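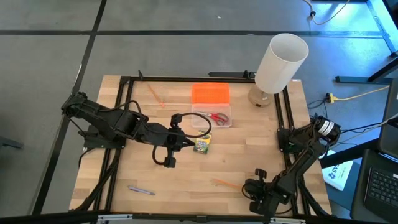 Small supplies are the hardest class of object to keep in order on a shared work surface. They are light and easily moved, and most of them have no fixed position to which they obviously belong. A large item such as a lamp stays where it is set down and is rarely lost. Pencils, pens, and scissors migrate. On the tabletop that opens this chapter, the scissors lie in a clear storage box with its orange lid open, while two orange pencils, a pen, and a small pack of crayons remain outside it. The box is therefore in partial use, a state that is more common in practice than either full storage or none.

Chapter 5 treated storage at the scale of the room. The present chapter treats it at the scale of the single container. Three properties are considered in turn: access, visibility, and capacity. Access is the number of separate motions needed to reach an item, including the opening of any lid. Visibility is the extent to which contents can be identified before the container is opened. Capacity is taken as usable volume — the volume that can be filled while the lid still closes without force — and is always smaller than the volume printed on the label.

The main data come from the Kedness desk survey, in which Kirstin Yule and Abundio Galindo recorded the resting places of 1,019 small items at 50 desks. Items were logged in May, once before work began and once after it ended. An item was scored as stored only if it lay wholly inside a container. Items on top of a container or leaning against it were scored as loose. The Bulham classification, introduced in Section 2, is used for all tables.

Readers should note one limit of the survey. Lid position was not recorded, so open and closed containers are counted together. Section 4 returns to this point with the smaller Cowie study, where lids were logged separately.

Terms set in bold are defined in the glossary.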